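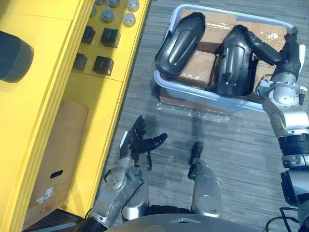

Right arm at the bin, left hand open and parked over the carpet. Black parts on the cardboard waiting to be moved.

November, bench notes, 14:40 onward

Third afternoon on the wrist fault and I still don't believe the explanation. For anyone picking this up cold: on bin-to-shelf moves the right wrist sometimes keeps turning after the controller says the arm is holding. It throws code 2149, the fingers stay wherever they were, and the wrist creeps until something upstream gives in. Grokov's support page calls 2149 a "transient load mismatch." That could mean nearly anything.

What worries me more than the creep is the stop. Shengli Du was on the pendant for the first run after lunch and pressed stop as soon as he heard the wrist. He says the arm kept going. The log says it reached hold in 400 ms, well inside what the safety sheet allows. I was standing at the side and I'd have said longer, but I wasn't timing it and people are bad at this. The trouble is that the log gets its hold time from the same controller that thinks the wrist is still when it's moving. So I don't count that figure as evidence of anything.

Until we have an outside measurement: nobody reaches into the bin or onto the shelf with the drives on. Parts get reset with power off at the wall. Yes, it's slow.

What we tried today, in order.

Swapped the wrist cable for the spare. Fault came back on the next run. The spare came out of the same bag as the original, so that rules out less than I'd like.

Went back to the old Velangate planner build. Ran clean long enough for Hongjun Su to call it fixed and write "planner" on the whiteboard. Then 2149 again, same wrist, same direction. I rubbed out "planner."

Slowed the wrist to half speed. Fewer faults per run, but also fewer moves per run, and once you divide one by the other I can't see a difference. Please don't quote the first number without the second.
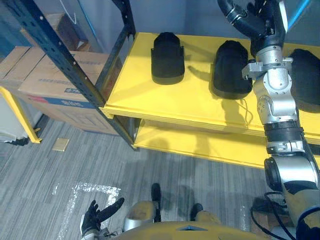
The placing side of the job is where it shows up most, going by the log, when the arm is stretched out over the upper shelf board and the hand is coming down between parts already set out. Hongjun thinks the long reach is loading the wrist sideways and the encoder slips. Plausible. It would also explain why the left arm never faults, except that the left arm does hardly any of the reaching, so of course it never faults. We should mirror the task and make the left do the work before anybody leans on that argument.

I put a dial gauge against the wrist housing with the arm commanded to hold at full reach. It drifted 4 mm and the controller reported zero the whole time. This is the one result from today I'd defend. Shengli repeated it with me out of the room and got the same drift, then tried it with the arm tucked in and got nothing he could read.

Called the Prokodville office about it. They said Yu had seen something similar and cured it with a recalibration. I asked for the before and after logs and was told they'd look. We recalibrated here on the first day, log entry 3412, and it made no difference — so either theirs is a different fault or nobody over there checked for very long.

Left to do

Time the stop with something that isn't the robot. High-speed camera on the wrist and a lamp wired to the stop button should do.

Mirror the task onto the left arm, planner build unchanged.

Open the right wrist and look at the encoder mount. Shengli has the small drivers. Mark the screws first, please, last time we lost an hour over which was which.

Whiteboard now reads "unknown." Leave it that way until the stop timing is in. Drives are off and the pendant key is in my drawer.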